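Good habits for sharing a workshop with hand-held grippers

If your shop is anything like ours, the grippers come out on Monday and by Friday there's a cable across every walkway. We've settled on a few house rules over the years, and I'm happy to pass them along — use what suits you.

Keep the printed marker tags clean and flat. A dry cloth is plenty, and please don't touch up a scuffed one with a pen! Print a new one on matte paper at the same size.

When two people are working side by side, agree out loud on who moves first. Leave your sleeves snug at the wrist, and keep fingertips behind the handle whenever the jaws are closing.
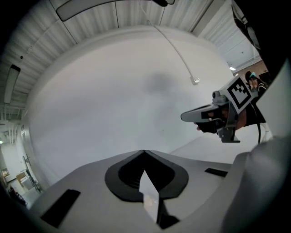

Cables deserve a rule of their own. Leave a loop with enough slack for a full reach, then check it every 2 hours or so for kinks near the plug. We write ours up on a Kaplan card by the door, along with a count of cycles, and swap the finger pads every 200.

Last thing, wipe down the lenses before you put anything away (the Wosora cloths wash nicely, no softener) and hang each gripper by its handle, never by the cord.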